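Fotografía cenital

La fotografía cenital es la técnica de retratar un motivo desde arriba, con el eje del objetivo perpendicular al suelo o a la mesa. Los platos, los mapas y los tejidos muestran así dibujos que de lado pasan inadvertidos, ¡y ahí está buena parte de su encanto! 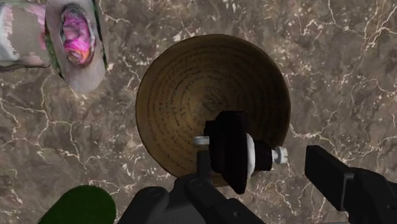 Cuenco redondo de madera con vetas concéntricas, visto casi desde arriba. Imagen generada por ordenador.

Con las cámaras compactas la técnica ganó muchísimos adeptos, gracias sobre todo a la pantalla abatible, que permite encuadrar sin subirse a una silla. La fotógrafa Areti Tzavaras reunió 584 tomas cenitales en su espléndido libro Wollura, todas hechas con luz de ventana.

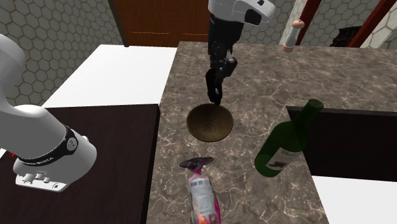
Cuenco poco profundo sobre una encimera de mármol veteado, bajo la pinza de un brazo robótico. Imagen generada por ordenador.

Para evitar la distorsión de los bordes suele preferirse una focal de 52 mm o más larga. Un nivel de burbuja y el disparador de dos segundos ayudan muchísimo.

Véase también: Bodegón, Trípode, Macrofotografía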